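**Cell check, Mudgway bench, June**

- [x] E-stop reached without stretching
- [x] Bins clamped. Left one nipped up again.
- [x] Hoses and cables clear of the wrist at full reach
- [ ] Loose screws off the bench. Still there — see last month.
- [ ] Tidying-up trial, 2 runs. Signed off as "promising", a word we also use for the kettle.
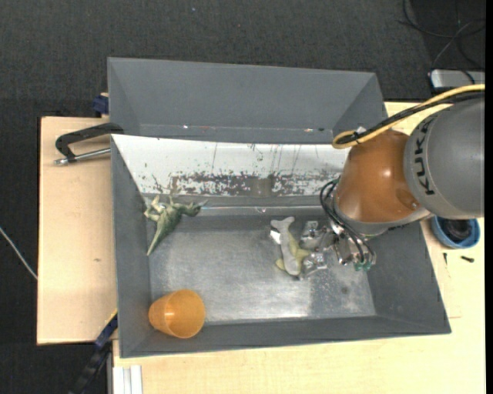 Mereana Bolger wants it noted that her toddler clears a toy box faster, though he throws things and has never passed an inspection.

- [x] Guard interlock
- [ ] Washing-up: not attempted. Ask again at 4000 hours.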